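Mar 1, 2021

Keeping a word notebook

In August I moved to Zerkunia for work, and I decided that I will learn the language with a paper notebook and no app. I had tried Clasteto before. It is a good app, but I was pressing the right answers without reading them, and after a month I could not order a soup.

The notebook is a Viklund, the thin kind with a soft cover. My rule was simple: write down only the words I met myself, on a sign, in a shop, in a letter from the landlord. My goal was 1000 words by the end of winter. Today I have 498, so I am about halfway – less than I hoped, but I can really use most of them.

Many came from ordinary things at work. I learned the words for table, cable and lid in the first days, and then the colors: gray, yellow, orange. The word for "bin" took me longer, because there are 2 of them here and people do not agree which one is correct.

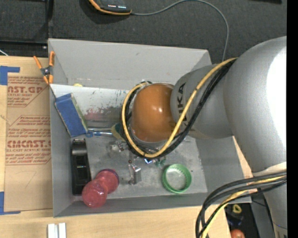
What I would do differently

First, I would write whole sentences from the beginning. My early pages are only lists, and when I read them now, I know the meaning but I do not know which small word must come after the verb. The later pages are slower to fill and much better to read again.

Second, I would not translate everything. For some words I made a small drawing, and these are the ones I never forget. My drawing of "drizzle" is terrible, but it works.

Third, I would leave the left page empty for corrections. My neighbors in Humudero street are patient people and they correct me often – mostly the endings. I have now squeezed their corrections into the margins, and some of them I cannot read anymore.

I bought a second notebook last week. The first word in it is "receipt".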